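Equipment Review: Koster Two-Slot Toaster
Demham Residential Services, Household Equipment Panel
February 2020

The panel was asked to recommend a toaster for the shared kitchens at Prutville, where six households use the same worktop each morning. The Koster was placed in the ground-floor kitchen in November and compared with the Fovon model it replaced. Residents entered each use in a notebook kept beside the bread bin, and 56 pages were filled.

Browning is even on white and wholemeal bread. Setting 4 suits most sliced loaves; frozen bread needs one setting higher. Thick-cut bread from the local bakery fits, although crusts at the top of a tall slice remain paler than the middle. Crumpets require a second turn, as they did in the Fovon.

The crumb tray slides out cleanly and can be washed by hand. Several residents found it stiff at first, and Awuor Makokha reported that it must be pushed fully home or it rattles. The outer casing wipes clean with a damp cloth.

The principal weakness is capacity. Two slices at a time is adequate for a small household, but queues formed before the early bus, and Kimutai Lema has asked that a second appliance be considered for the upper kitchen. The cord is also short for a worktop with sockets at one end only — buyers should measure before ordering.

Noise was raised by one household. The lever returns with a sharp click, which carries into the adjoining bedroom when the door is left open. The panel does not regard this as a fault.

The Koster is recommended for kitchens serving up to four people. For larger kitchens, the panel advises two units or a four-slot model, which Rawan Khoury will review separately. Comments on this report should be sent to Erasto Mosoti at the Demham office.

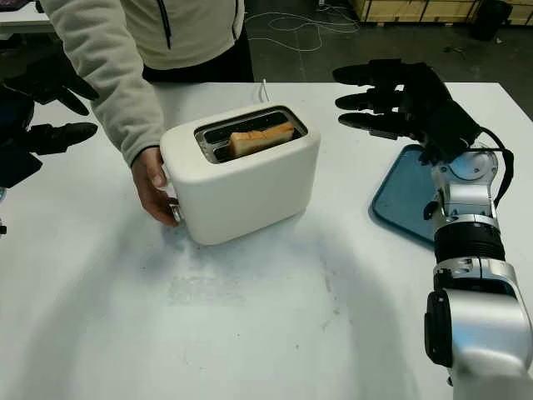 Two-slot toaster in white, with one slice of bread in the far slot.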